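Writing down a chess position from the board is a small job that goes wrong more often than it should. You need it when a game has to stop and be picked up later, or when you want to look at a position at home and nobody kept a score sheet. This page covers how to do it on an ordinary roll-up vinyl mat with printed coordinates.

You need the mat, a pencil and one sheet of paper per position. Allow 10 minutes the first time.
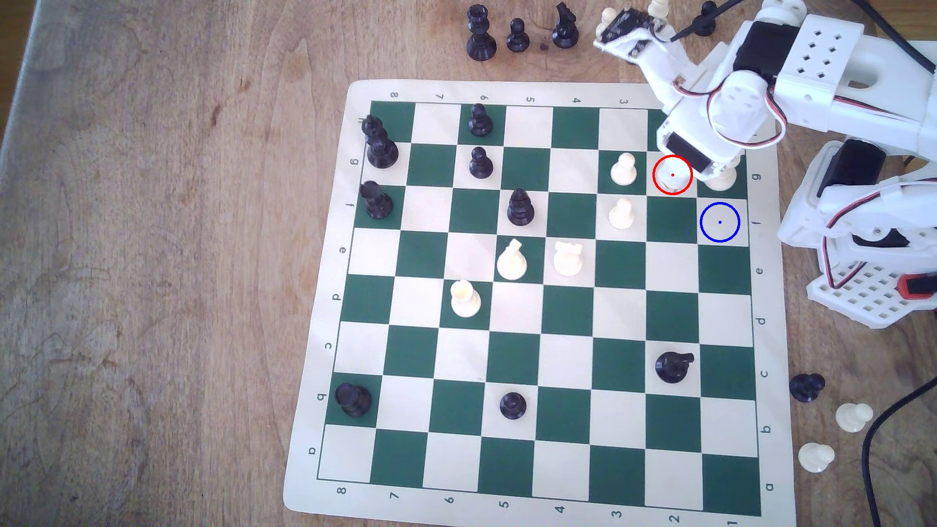
Prelholm, Thu 28 March

## Before you write anything

Decide where you are going to stand and stay there. It does not have to be White's side. Many tables are easier to get at from the long side, and then the letters run down the border and the numbers run across it. A square has the same name from every seat, so a board read sideways is fine as long as you read it sideways the whole way through.

Next, check that the mat was laid the right way for the players. The letters a to h belong along the edge nearest White, and White's own back row is number 1. If a game was started with the mat turned a quarter, pawns will be moving along the numbered rows and not up them. You can still write down where everything stands, but make a note at the top of the sheet. Anyone setting it up later will need to turn their board too.

Leave the pieces alone at this stage. If one is standing across a line, ask the players which square it is on. Do not straighten it yourself and then write down what you decided.

## Find one square you are sure of

Put a finger on the border at a corner of the mat and read the letter and the number that meet there. On most mats you will get a1, a8, h1 or h8. Say it out loud or write it down. Then find the corner diagonally opposite and check that it gives the answer you expect. From h8 you should get a1.

Also look at the color. The h1 and a8 corners are light squares. The a1 and h8 corners are dark. If the printed label and the color disagree, you have probably read a letter from the wrong row of print.

Now go file by file. Start with h, follow it from 8 to 1, and write what is on it. Then g, then f, and so on down to a. Going file by file is quicker from the long side of the table. If you are standing behind the white pieces, go rank by rank.

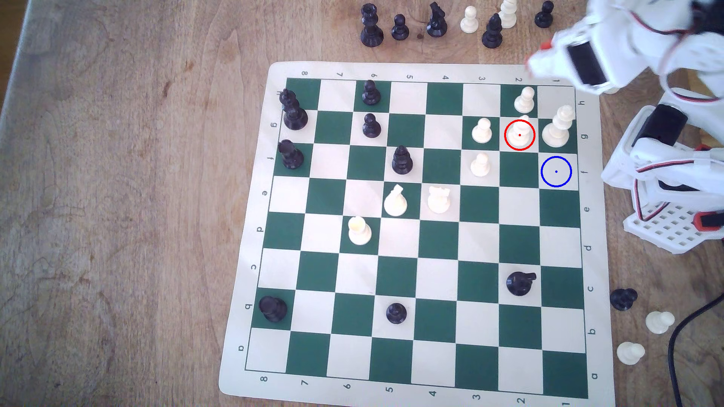
*Read from the long side: white knight on e5, white rook on e4, black rook on b8, black pawn on b5.*

## How to write it

Use the capital letters everyone knows: K, Q, R, B, N. A pawn is usually left without a letter in game notation, but on a position sheet I write P so that a bare square name cannot be mistaken for a slip. Make two columns, White and Black, and put the files down the side of the page.

For the position above, part of the sheet looks like this:

| File | White | Black |
|------|-------|-------|
| f | Pf3 | Bf8, Bf5 |
| e | Ne5, Re4 | none |
| d | Rd6 | none |
| c | none | Nc2 |
| b | none | Rb8, Pb5 |

Write "none" when a file has nothing of that color on it. A blank box could mean that you skipped it.

Some sheets need two more lines at the bottom:

- Whose move it is. The board cannot tell you this, so ask.
- Castling. If a king and rook are still on their starting squares, ask whether either has moved.

En passant matters only if the last move was a pawn going forward two squares. Write that move down if so.

If you use printed forms, the Lukoševičius sheet has a box for each of these, but the print is small. Lined paper works as well. The older Prulotis pads have the files running a to h only, so if you are starting from the h side, fill them in from the bottom.

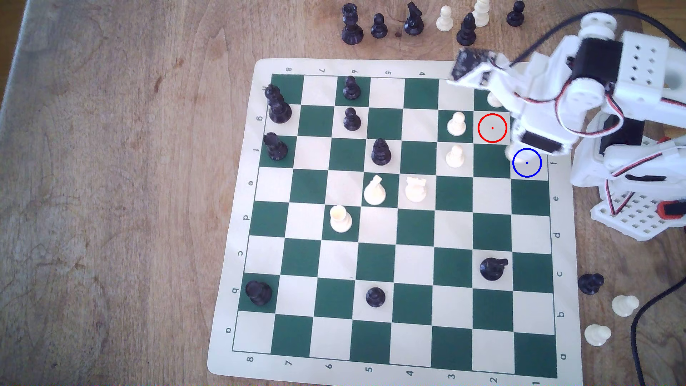
The commonest mistake is a shift by one. You start correctly at h8, lose your place at an empty row, and everything after that is one square out. To avoid it, lay the edge of a sheet of paper along the file you are reading and slide it down one row at a time. It should rest on the border and stop short of the pieces.

The second is mixing up bishops and pawns. On a plain plastic set seen from overhead, a bishop and a pawn can look much alike. Bend down until your eyes are near the level of the table, and look for the notch in the bishop's head. The king and queen are worth a second look for the same reason.

Do not read the row numbers off the far border if you can help it. They may be upside down from where you are, and a 6 turned around makes a very good 9, or leaves you doubting yourself. Count in from a corner you have already checked.

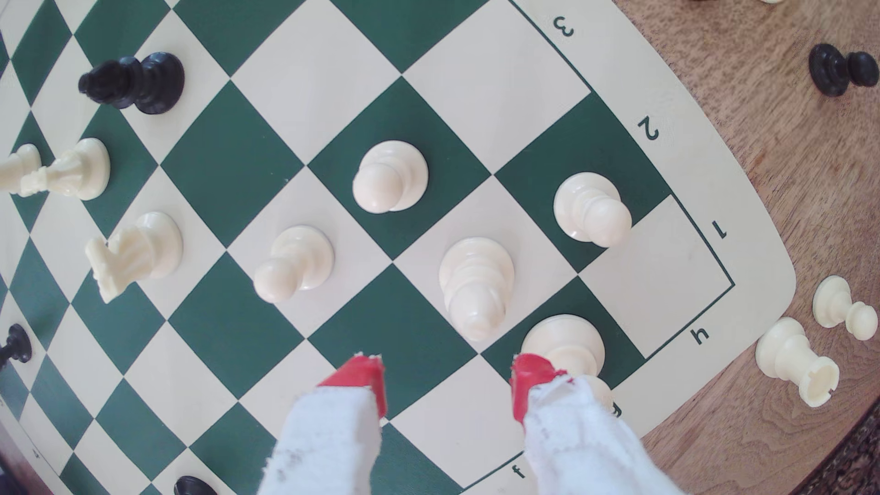 *The h1 corner. The h and the 1 are printed on either side of the same square.*

## Pieces that are lying down

Ask about any piece on its side before you write it in. It may have been knocked over, in which case it goes back on its square and onto the sheet. A king laid down on purpose usually means the game is over, and you may not need the sheet.

Captured pieces stay off the board. Line them up on the table well clear of the border.

## Checking the sheet

Read it back to a second person, with one of you looking at the paper and the other at the board. Read the squares, not the pieces: "e5?" and the other answers "white knight." Then swap colors. If 3 answers in a row are wrong by the same amount, you have a shift, and it is faster to start that file again.

Put the move number at the top if the players know it. "After White's move 40" is enough.

Roll the mat up with the printed side out. Our Maller mats lie flat again much sooner that way. Keep the sheet in the box with the pieces.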